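Veden to inspect built-in refrigerators at Triltstead apartments

February 20, 2025

The housing company Veden will inspect the built-in refrigerators in all 749 of its rental apartments at Triltstead, on the east side of Condham. The work covers door seals, drawers, shelves and drains. It is scheduled to finish by the end of August.

The inspections follow a trial in 26 apartments last fall. In nine of them the door seal failed a basic closing test at one or more points, according to a summary sent to tenants this week. None of the refrigerators in the trial had stopped cooling. Veden said the trial group was too small to predict the failure rate across the whole property.

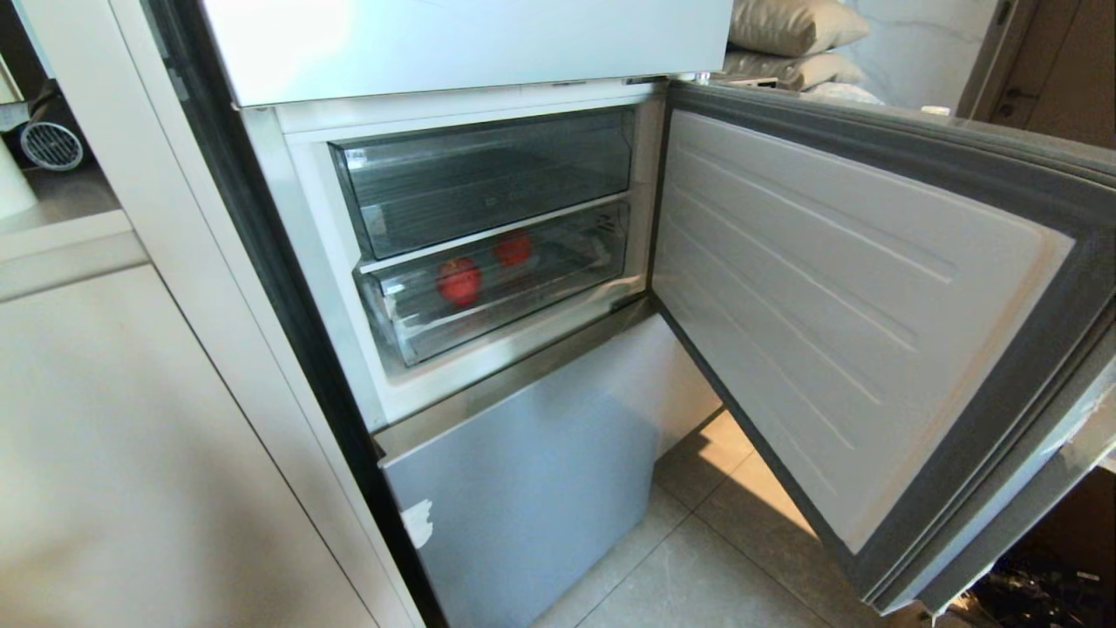 Door seals will be checked first in each apartment. A technician closes the door on a strip of paper at set points along all four sides and pulls the strip out by hand. If the paper slides free without resistance, the point is recorded as failed. The seal is also checked by eye for splits, hardening and stains. A faint brownish-yellow line where the white liner meets the gray gasket, running along the lower edge of the door, is noted as discoloration and does not count as a failure. The line is wiped with a mild detergent solution, and the seal is tested again if it failed the first time. Seals that fail a second time will be replaced at the company's expense.

The replacement work has been contracted to Kvam, a Condham appliance service firm. Kvam will also adjust the hinges on doors that do not sit square in the cabinet. In the trial, hinge adjustment alone was enough to correct four of the failed doors.

Built-in models are harder to service than freestanding ones. The housing sits between fixed cabinet panels, and the compressor cannot be reached from behind without sliding the unit forward. For that reason the inspection is limited to parts that can be reached with the door open. Units that need further work will be booked for a second visit of up to two hours.

Clear plastic drawers and bins make up the second part of the check. They are pulled out to the stop, and the front wall, the runners and the corners are examined for cracks. Cracked drawers will be replaced where matching parts are available. Veden has ordered 200 drawers in two sizes and said it would order more after the first stage if needed. 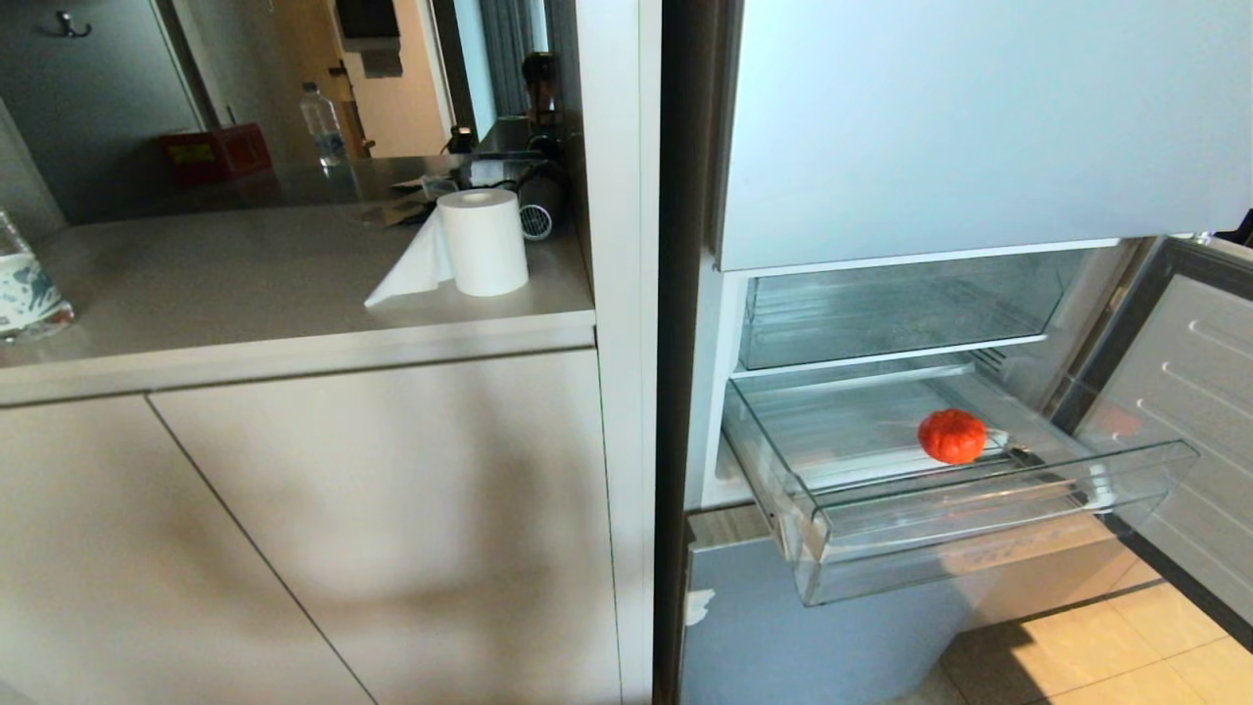
Glass shelves will be lifted and checked for chips along the front edge. Shelves with chips will be taken out of use the same day. A replacement will be delivered separately, normally within two weeks.

Tenants are asked to take out food that spoils easily before the visit. Whole fruit and vegetables may be left in the drawers, but the drawers must be light enough to pull out without effort. Bottles and jars should be removed from the door, which is swung fully open several times during the test. The refrigerator does not have to be switched off or defrosted in advance. If ice covers any part of the seal on a freezer door, the technician will record it and arrange another visit.

The floor in front of the refrigerator must be clear so that the door can open to its full width. Rugs and trash cans should be moved before the technician arrives. No tools or lifting equipment will be left in the apartment overnight.

Written notice will be delivered at least one week before each visit. The notice gives a two-hour window and a form for tenants who want to change the time. An adult must be present unless the tenant has signed the entry consent on the back of the form. The visit itself is expected to take 20 minutes.

Refrigerators owned by tenants are not included. Tenants who have swapped the original unit for their own are asked to state this on the form so that the visit can be canceled.

The order of work follows the building numbers, starting at the north entrance. Buildings with the oldest kitchens were considered for the first stage, but Veden decided against it, citing the time lost in moving parts between distant entrances. Tenants who already know of a damaged seal or a cracked drawer can report it through the regular repair line and will be scheduled ahead of their building.

Results will be recorded by apartment number and kept with the maintenance file for the kitchen. The company has not decided whether the check will be repeated at fixed intervals. A proposal to add it to the yearly ventilation inspection will be considered when the final figures are in.

Rents will not change as a result of the work. The cost is covered by the existing maintenance budget for Triltstead.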